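The Case for a Basket on the Floor
4 min read

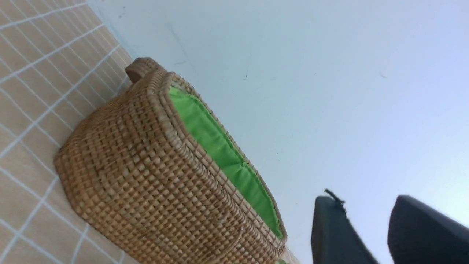 Delyth Phillips

Institutions that advise the public on household order have, for some years, given most of their attention to systems. Residents are told to label, to sort by category, and to buy matching containers with lids. The Flidcombe Housing Association, where I have worked on tenant services since it opened its second building, has issued such advice itself. I helped write it. I now believe that it asked too much of people and that a simpler recommendation would have served them better: one open basket, of decent size, kept on the floor where things are already being dropped.

The woven basket with a cloth lining is an old and modest piece of equipment. It has no lid to lift and no latch to close. A rounded shape is kinder to shins than a crate, and a thick rolled rim gives the hand something to hold. A lining keeps small items from catching in the weave. A bright color, such as lime green, also makes it easier to see what has settled at the bottom, particularly in hallways with poor light.

The usual objection is that an open basket merely relocates disorder. My colleague Ga-eun Woo made this argument forcefully when we revised our move-in guide in July. In her view, a household that is given a place to put anything will put everything there, and the bottom layer will remain undisturbed for a year. I accept that this happens. It happens in my own home, where the basket by the back door contains at least one glove without a partner. I do not accept that a labeled shelf would have prevented it. The glove would have been left on the stairs.

Our guide in its earlier form ran to 3,807 words. It recommended seven separate containers for an apartment of 800 square feet, each with a stated purpose. Tenants were courteous about it. During follow-up visits, however, I saw very few of these arrangements in use, and several of the containers had been stacked, empty, in closets. Households with young children or with adults working late shifts had the least patience for them, and those were the households the guide was meant to assist.

Baskets do have limits, and public advice should state them. Natural fiber should not be left standing in water, and a tiled floor that is mopped often must be allowed to dry before the basket is put back. Medicines and cleaning products do not belong in any open container. A basket should not stand in the path to an exit.

Within those limits, I would ask housing bodies to shorten their guidance and to place more trust in ordinary habits. The section on storage in our own guide should be reduced to a single page, and I have proposed as much for the next edition.

We use cookies to improve your experience on this site. Accept | Manage preferences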